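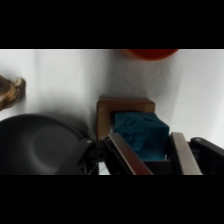 The gripper and the teal cube at Dundlow, with the wooden block right behind.

4 min read

I was terrible at it. I want that on the record before I tell you how much fun I had, because Piroska Kun handed me the controls at Dundlow and my first move was to drive the gripper straight into the tabletop. "Everybody does that," she said, and slid her coffee a little farther away from me.

The job sounds like nothing. You steer the arm over to a fuzzy little cube, close two metal fingers around it, lift, and put it down someplace else. Then you do it again. The robot keeps a record of every move you make (every wobble, too!) and later the team trains it on the good runs. Piroska had set a goal of 111 for the day. By lunch I had 13 she was willing to keep.

What gets you is the depth. You're watching the view from the wrist, and a cube sitting close to a wooden block looks like it's practically glued there, so you come in too wide, then too shy, then you start holding your breath for some reason. Her brother Dénes does it with a hand controller and his eyes half shut. He used to run a crane at Drostbridge and says it's the same thing, only with less yelling.

He also taught me the trick I'd pass along: stop before you squeeze. Just hang there for a second, fingers on either side, and look. My afternoon went way better after that, and by the time we quit I was up to 51 and my thumbs were killing me.

Piroska threw out 2 of those while I was putting on my coat.

Comments

fekete_r: Did they let you try moving the arm by hand? So much easier than a controller, in my opinion.

Mustis: Crane guy is right about the yelling.

oldlathe: I'd pay to do this for an afternoon. Is Dundlow open to visitors?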